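Simulated grasp examples look fine but the policy closes beside the object – keep or delete?

Last updated September 27, 2024

I am collecting demonstrations in simulation for a small grasping policy. The setup is one arm with a parallel gripper, a wrist camera, and a room with plain walls. I drive the arm by hand with a 3D mouse and save every episode which ends with the object lifted. At the moment I have 1706 episodes and I trained on all of them.

With box shapes the policy works well. With thin, soft objects it comes to the right area, then closes the fingers too early and a little to one side. I looked at the saved episodes and my own driving is not so clean there. Often I stop, wait, correct by a few millimeters, then close. My question is whether I should delete the episodes with corrections and keep only the straight ones, or if the corrections are useful. I also randomize the light, and I am not sure if this helps me or hurts me.

Posted by Bivel

Keep the corrections, but cut out the waiting. When you stand still for two seconds and think, the recorder writes many frames where the action is zero, and the policy learns that near the object the best thing is to do nothing. Then some small noise pushes it out of this state and it closes. I had exactly the same trouble last April.

What I do now: I remove the frames where the arm does not move and the gripper command does not change, except the last 5 before closing. The correction itself stays in. A policy which never saw an offset grasp being repaired will not know how to repair its own.

For the light, first train one time with fixed light and compare. Change only this.

Posted by Kazuhiro Koyama

just collect more. 1706 is nothing for soft objects

Posted by Stiscombe

I agree with Kazuhiro about the waiting frames, and I would add one thing. Check at which moment your labels say "close". If you press the button and the recorder saves the command one or two steps before the matching camera frame, you teach the policy to close early. For a box it does not matter, because a box is wide and forgives you. For a thin object it is the whole difference. Play five episodes slowly with the command printed next to the picture, and you will see it quickly.

About the side error: sort your episodes by where the object is between the fingers at the moment of closing. In my data most were on one side, because from my chair I always approached with the same habit. I did not delete them – I recorded new ones from the other side until the two groups were similar.

Posted by Hartono

Comments

Varnosel: The zero-action tip fixed half of my problem too. Please be careful if your controller also uses zero for "hold force", then you cannot remove these frames so simply.

Bivel: Thank you to all. I checked the timing and the command was 2 steps early. I will correct the old files with a script and train again before I record anything new.

Hartono: Good. Keep a copy of the old files, please.

We use cookies to remember your login and to count visits. By staying on this site you accept this. Cookie settings

Bivel: One more note for people who find this page later. After the timing, the side error is what I look at now, and I go through the wrist camera frames one by one and write a short tag for each: centered, left, right, touching. The tag is for the moment before closing and I do it by eye. A frame like the one I attach gets "right", as the red object stands in the gap nearer to the right finger but touches neither of them. I also tag the shadow, because on the wall behind it has stair-step edges, and I want to know if the policy is worse when such an edge passes near the object. If it is, I will raise the shadow resolution before I touch the light settings again.

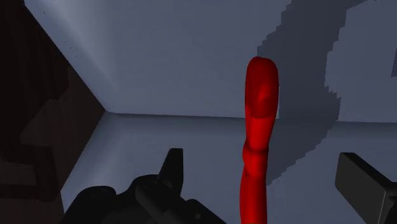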